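Chapter 8
Setting Up and Maintaining a Tabletop Cell

Chapter 7 dealt with the selection of an arm and a gripper. The present chapter follows one cell, built at the Sandau training center in 2007 and refitted several times afterward, through its setup, its routine care and its most common repairs. Students should read Section 8.1 before entering the laboratory.

A cell of this kind is used for handling practice with household objects. Cables that run outside the arm need regular attention — they must follow the gripper through its full reach without pulling tight or dragging across the work surface. The emergency stop must remain within reach of the operator at all times.
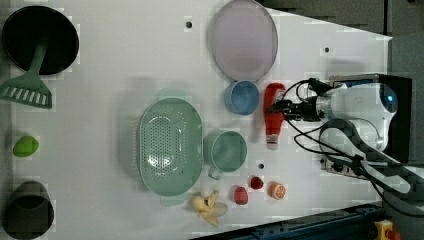

8.1 Checks Before Power-Up

The inspection routine was prepared by Ayten Oral and Hemi Lockyer and consists of 13 checks, performed in the order given in Table 8.1. The first group concerns the mounting bolts and the table. The second concerns the gripper, its fingers and its connectors. Any cable with a worn jacket is to be replaced before the arm is powered — tape is not an accepted repair. Results are entered in the cell log and signed by the student and the instructor.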